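【十月通讯】免下车便利店又要来了，先别急着叫好

Iltwood 路口那块空了两年的洗车场终于挂出了新牌子。接手的是 Lirkar，一家做免下车便利店的公司，口号印得很大：“不熄火，买齐晚饭。”上星期四晚上七点，他们在社区活动室办了说明会，我去听了，带回来一叠彩页和一肚子疑问。

先把他们的说法转述一遍。店里设两条车道，车从北门进，从南门出，饮料、零食、冰块和熟食摆在车道两侧的货架和冷柜里。店员走到车窗边听你点单，拿好东西，收钱，找零，放行。Lirkar 的区域经理 Rachid Ashour 说，一辆车从进到出平均七分钟。有人问这个数字是在哪家店、哪个时段测的，他说是“综合数据”。再问有没有周五傍晚的，他说会后补发。写这篇稿子的时候，我的邮箱里还没有。

七分钟听着不长，可是在路口那一头，信号灯一个周期能放出来的车是有数的。彩页上的平面图画了 16 个排队车位，从店门一直弯到地块边缘。第 17 辆车停在哪里，图上没有。住在后街的人都记得洗车场当年搞半价那个月，车尾巴一路甩到幼儿园门口，骑车的只好上人行道。

价格也值得看一眼。彩页上列了几样“街坊价”，我拿去跟 Berrada 杂货铺比了比，瓶装水便宜一点，冰块一样，其余都贵。单罐汽水贵得最明显，整箱买才拉平。这当然不违法，方便本来就要花钱买。只是说明会上反复讲“让利社区”，我翻来覆去没找着让在哪儿。会员卡倒是有，首年免费，第二年起收多少，彩页上印的是“以门店公告为准”。

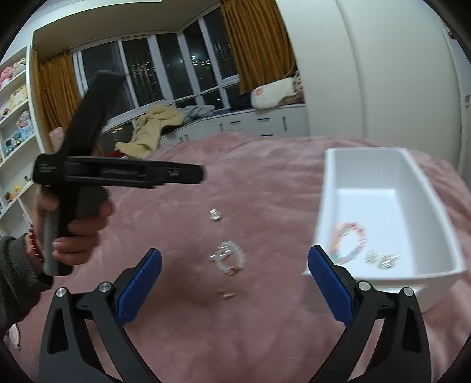
手持夹取工具，黑色手柄，银灰色扳机。

酒水是全场问得最多的一项。Lirkar 打算卖啤酒和葡萄酒，坐在驾驶座上就能买到手。Khanyisile Cele 在街口开了多年理发店，她第一个站起来，问店员怎么查证件，隔着车窗、后面还排着车的时候，会不会看一眼就算了。Ashour 先生答，每名店员上岗前都受过培训。她又问培训多长时间，他说“因岗位而异”。她接着问后座上坐着半大孩子怎么办，他说公司有相应的流程，流程属于内部文件。Cele 女士坐下了，看样子并没有满意。

我不反对在车里买东西。下雨天，后座绑着两个睡着的孩子，谁都愿意少解一次安全带。腿脚不便的邻居也确实多一个选择，这一点会上有人讲得很好，我听进去了。我只是想知道，这家店究竟替谁省了时间，又把时间算到了谁头上。步行来的人从哪里进？彩页翻到最后一页，背面的小字写着“行人请使用侧窗”。侧窗在图上是一个小方块，紧挨着出口车道，前面没有画斜坡，也没有画雨棚。

说到工作岗位，公司给的措辞是“优先考虑本地居民”。有人追问招多少人、全职还是零工，答复是要看开业后的客流。我记得 Rerkasov 超市当年进来时，用的也是“优先考虑”四个字，后来我认识的人里面去上过班的，都只做了一个夏天。兴许这回不一样，那就请写到纸上。

还有噪声和尾气。两条车道都带顶棚，两头敞开，车不熄火。Lirkar 说顶上装了排风扇，噪声“符合标准”，符合哪一条标准没有说。营业时间暂定早上六点到夜里十二点，送货安排在开门之前。地块东边那排楼的卧室窗户正对着北门，我请住在那边的读者自己算一算几点会被吵醒。

会场上发了一张意见表，正面四道题，都是从“满意”到“非常满意”之间挑，背面空白。建议各位写背面。已经有 423 位住户在另一份联名信上签了字，信里没有要求叫停，只提了三件事：公布高峰时段的实测排队数据；行人入口与车道分开；夜里十点以后不卖酒。我觉得都不过分。公司的回复是“已收悉，正在研究”。

Lirkar 另外承诺，开业后拿出 900 元赞助街心花园的新长椅。我去问过园艺组，这个数够买木料，不够请人安装。长椅我欢迎，可它跟排队的车是两码事，请不要放在同一页彩页上讲。

意见表月底前交到活动室前台的纸箱里，联名信也放在那儿，想看全文再决定签不签的，可以坐下慢慢看。下一次说明会的时间 Lirkar 还没有定，定了以后我们登在公告栏上。手里有洗车场那几年堵车照片的读者，请发给编辑部，最好注明是哪个路段、几点钟拍的。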